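BRIRIRDEN SWIM AND BATH HOUSE ASSOCIATION
Members' meeting, 16 October 2023
Upstairs room, 7 p.m.

Present: 17 members. The quorum was met. Apologies were taken as read.

1. Minutes of the May meeting

Agreed, with one correction. The May minutes say the sauna heater "has been fixed." The word should be "visited." A person came and looked at it. The heater still trips the breaker when the showers on the same side are running.

2. Towel service

Most of the evening went on this item. The board wants to stop lending our own towels and sign with Cleso, a linen rental firm, for a supply of 200 towels, washed and returned twice a week. The Cleso brochure was handed around. It promises "a hotel feel" and "worry-free linen." Members asked what the worry was at present and did not get a clear reply.

The secretary's note on the current stock was read out. We own 173 towels that are fit to lend. The note did not say what "fit" means, and two members said they had been given towels last week that they would not have used on a dog. The board answered that worn towels are pulled at the end of each month. It was asked who pulls them. The answer was that it depends.

On cost, the board's paper says the rental would "pay for itself within a year." Several members wanted to see the sum behind that line. The sum leaves out the delivery charge, which is in the small print on the back page of the quote, and it counts the full price of a new dryer that we have not agreed to buy. Take both out and the saving is gone. The board said the figures were meant as a guide. A member replied that a guide ought to point somewhere. 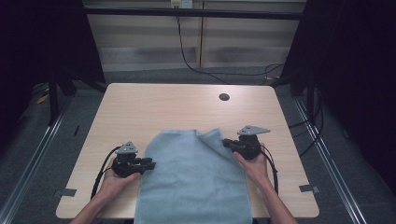
The lost towel clause was then read aloud. Cleso would bill us for each towel missing at the end of a quarter, by its own count, done at its own plant. There is no right to check that count. It was the general feeling that we should not sign anything of the kind, whatever the towels feel like. One member spoke for the plan and said that the Monday wash takes up a whole morning and that someone has to do it. This was accepted as true.

Moved that the board go back to Cleso and ask for a price with delivery included, and for a joint count. Carried, 12 to 3, two not voting.

Moved that we meanwhile ask members to bring their own towels. Lost. The point was made that most already do, and that the rest will not start because of a sign.

3. Pool cover

Meinecke has sent a second quote for the pool cover. It is $500 lower than the first for what looks like the same cover. Nothing in the letter says why. The board took this as good news. Others would like to know what has been left out, as the first quote listed the roller and the second says only "fittings." The board will ask in writing. No vote until there is an answer on paper — a phone call will not do this time.

4. Pamutton soap trial

The trial of Pamutton soap in the changing rooms has ended. The report says users were "very positive." It was asked how many users had been spoken to. The report does not say, and the sample bottles came with the form already printed, with no box for a bad mark. The soap is fine. It is also dearer than the one we had. No action; finish the bottles and go back to the old kind.

5. Other business

The lost property shelf is full again. Items left past the end of the month go to the thrift store, as was agreed last year and not done.

The clock by the deep end is still slow. The board said it is "on the list." A request was made to see the list at the next meeting.

Lane ropes: put off, out of time.

Meeting closed at 9:20 p.m. Date of next meeting to be posted on the door.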